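June 1, 2013
By the Drarkcombe Kitchen Notebook

I got three emails last month asking how I get tea stains out of mugs, so I guess it's time to write it all down in one place. I drink an embarrassing amount of tea (and coffee before 10, and then tea again), and every cup in the house ends up with that brown ring halfway down. For years I just lived with it. Then my mother-in-law came to stay in December and quietly scrubbed every single one while I was at work, and I've been a convert ever since.

Start with baking soda. Put a spoonful in the bottom of the cup, add just enough water to make a paste, and rub it around with a damp cloth or your fingers. Most stains are gone in 30 seconds, and I mean gone. Rinse well or your next cup will taste like a swimming pool. I buy the big box because I also use it on the sink, the fridge shelves and the inside of the lunch boxes, and it's cheap enough that I don't feel bad about being heavy-handed.

If the stain is really old, fill the cup with hot water, stir in two spoonfuls of baking soda and leave it overnight. White vinegar works too, but don't use both together! I know it fizzes and looks like it's doing something wonderful, but mostly they cancel each other out and you're left scrubbing with salty water. Pick one.

Plastic is its own problem. It scratches if you look at it wrong, and once it's scratched the stain has somewhere to live. No steel wool, no green scouring pads, none of that gritty powder in the can. A soft cloth and the paste, and be patient. For plastic that smells of old coffee, I stuff the cup with crumpled newspaper, put it in a bag, tie it shut and forget about it for a day or two. Then wash it. I did this with a travel cup that had been rolling around in my car since forever and it came back from the dead.

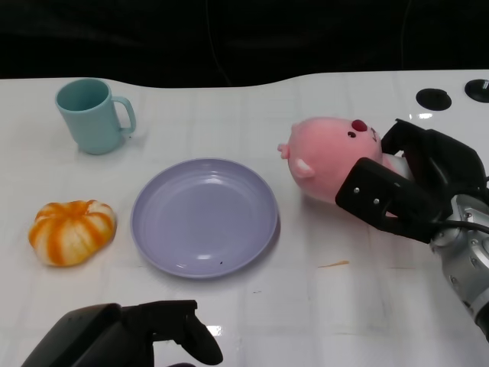

Handles are the part everybody skips. Run your thumb along the inside of one sometime, right where it joins the cup, and you'll feel a little line of grease. An old toothbrush gets in there. I keep one in a jar by the sink with a stripe of red nail polish on it so it never, ever goes back to the bathroom.

Now, lids. If you have the kind with a rubber ring, pull the ring out. Yes, it comes out — use the handle of a teaspoon, not a knife. You will not enjoy what's under it. Soak the ring in hot soapy water, dry it completely, and let it sit out overnight before you push it back in. I lost a perfectly good Oken flask to mildew before I learned that one. The replacement ring would have cost me 18 dollars with shipping, so I threw the whole thing out and sulked.

A word about the dishwasher. I put ceramic in there without a second thought, but anything with a gold rim, anything hand-painted and anything plastic that I care about gets washed by hand. Top rack if you absolutely must. My Balogun cups went through every night for a year and the pattern faded to a sort of ghost, and I still miss those cups.

Storing them is where my husband and I disagree. He stacks. I don't, at least not more than two high, because they stick together and then you're standing there with a cup in each hand, twisting. If yours are already stuck, put cold water in the top one and stand the bottom one in warm water for a few minutes. They usually let go by themselves. Hooks under the shelf are better if you've got the space. I bought a bag of 100 little brass ones from the hardware store on Dernitz Street and used nine, so if you live nearby and want some hooks, please write to me.

One more, for wooden tables and counters. If somebody leaves a hot cup down and you get a white ring, rub a little mayonnaise on it and leave it for a few hours, then wipe it off with a soft cloth. It sounds like something off the back of a cereal box but I've done it twice on my grandmother's table and it worked both times. Black rings are another story, that's water that has gone down deep, and I'd leave those to someone who knows how to refinish wood.

Next time I'll do teapots, including the spout, which needs a pipe cleaner and a strong stomach.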